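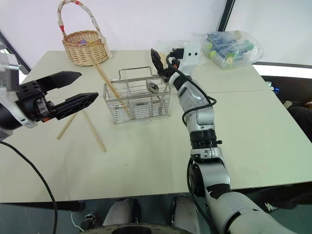 Re: Meng house concert, who's in?

Hi all,

Sorry for the slow answer, I've been buried in string changes and my kid's recital (she played the slow waltz, I cried, moving on!). I wanted to get back to Asif's note before the thread wanders off into capo talk again, so I'm quoting the part that matters and then I'll ramble underneath it. 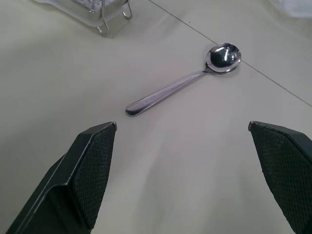

Asif Niazi
List moderator and bass player, Indberg Acoustic Circle

> Folks, the Stirnard String Band has said yes to May 21, 2022 at the
> Meng barn. They want to do two sets with a break, mostly the new
> record plus the fiddle tunes they did in April. The barn holds 92 if
> we put the benches along the back wall. I need to know (a) who can
> open, (b) whether we go with one mic or the full board, and (c) if
> anybody still has the long cable snake from the Dovix show. Please
> answer on the list and don't write me privately, I lose things.

OK so, (a) first. Ghazala and I would love to open. We have maybe half an hour of material that we're not embarrassed by, all duets, mandolin and guitar with the two of us singing. If Samina wants to bring her banjo and sit in on the last couple, even better, she knows them all by now. Samina, you'd need to be okay with B flat on the murder ballad, because Ghazala can't get down to A after supper and I can't get up to C ever.

On (b), one mic, please please please! I know the full board is safer and I know the barn eats the low end. But I heard Stirnard around one mic in April and it was the best I've ever heard them sound. They do that weaving thing where the fiddle leans in and everybody else melts back, and you can hear them breathing before the harmonies. With five mics and monitors it turns into a regular show. Asif, I realize this leaves the bass a little thin. Could you ask whether theirs would mind a small amp behind him, turned way down?
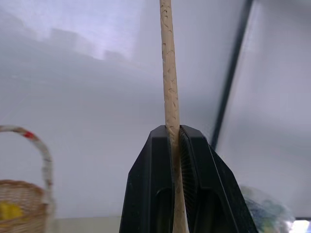

Wooden stick in a black gripper

I've also been living with the new record, and since a few of you asked what I think: it's lovely, but it takes its time. The first three songs are all about the same tempo and I nearly wandered off to do the dishes. Then the fourth one starts with just the banjo, very plain, no rolls to speak of, and the tenor comes in a whole line before you expect it. I played it for Sidra in the car and she made me pull over. The instrumental near the end is crooked (there's an extra beat in the B part, I've counted it over and over) and I'd love to try it at the next jam if anybody can work out the chords. I keep hearing a minor where Ghazala swears there's a major.

My one gripe is the reverb on the vocals. These are people who can really sing, and somebody put them in a cave. The barn should fix that.

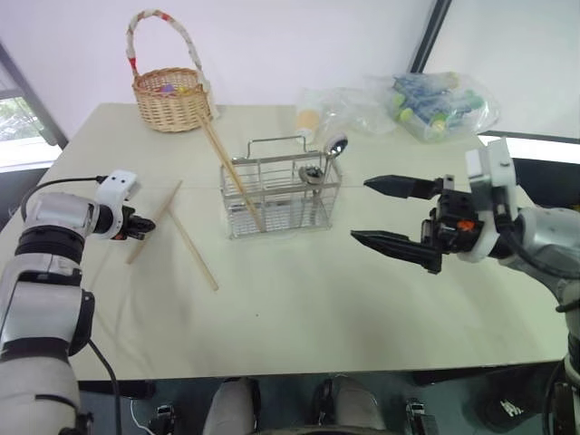

As for (c), I have half an answer. The snake went home with me after Dovix, then I lent it to Sidra for the school musical, and I think she passed it along to somebody in the Tuesday-tune crowd, whatever they're calling themselves this year. Sidra, are you reading this? If we do go with one mic we won't need it anyway, so there's another vote for my side.

Two other things while I've got you. Can we start on time? Last time we let the crowd mill around by the pie table so long that the second set ended with people carrying sleeping children out past the band. And can we please put out a hat this time with an actual sign on it? Some 200 dollars came in before, and half the room told me later they never saw it.

Ghazala says she'll bring the good tuner. I'll bring the other one.

Tahira Qureshi
(mandolin, mostly in tune)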